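Galletus Home Arm Set-Up Guide
Section 4: Your First Tidy-Up

Can a machine do chores yet? Some of them, yes, and toys into a basket is a great one to start with! Set aside an evening and have fun with it.

1. Put the basket on the floor within reach of the arm. Carpet is fine.
2. Press any fabric liner down flat, so the fingers don't pinch a fold.
3. Choose Tidy from the menu and pick Soft Toys.
4. Start with one plush toy, then add more.

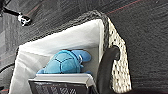 5. Let the arm finish each drop and back away before you reach in.
6. Save the run. The arm learns your basket's rim height from it.

Note: In our January trials the arm put away 238 of 411 toys with no help. Plush did best by a mile. Thin books and loose blocks still need you, and folding laundry is a long way off (we're working on it!).

CAUTION: Keep hands, hair and pets clear while the arm is moving. To stop it at any time, press the red button on the base.

If a toy is dropped twice in a row, see Section 5, Grip Settings.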